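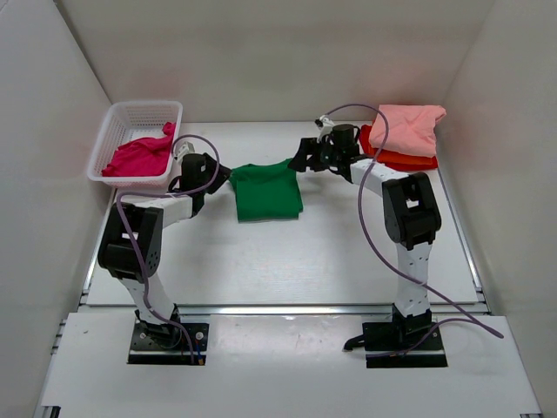 The two arms at work on a green cloth, with the basket and the folded stack behind.

Print this page | E-mail this article

Home News Reviews Methods Contact

Search this site Enter keywords Go

Review: the Plundeo method for two-arm cloth folding

Plundeo is a training method for paired robot arms, developed at the Wostness laboratory by Garba Onyeka and Abimbola Nwosu. It learns folding from human demonstrations and was released in May. This review covers the method and its published results.

The system was trained on 800 demonstrations, each recorded by an operator guiding both arms. Its main departure from the earlier Devo method lies in how it plans. Devo chose a new motion for each arm separately. Plundeo predicts a short joint motion for the pair, so that two corners of a cloth can be held and moved together. The authors report that 13 of 30 test cloths were folded without correction under Devo, and that all but four were completed under Plundeo.

The gain is substantial, and the paper describes the test procedure in enough detail to be repeated. The reviewers have two reservations. All test cloths were plain rectangles, and no results are given for shirts or other shaped garments. The scoring also treats a fold as complete even when the layers are slightly offset at a corner, a standard that many laundry operators would not accept.

Setup instructions are clear. Recovery after a dropped corner remains slow, and the Olaniyan scoring tool must be installed separately.

Recommended for laboratories with existing two-arm equipment.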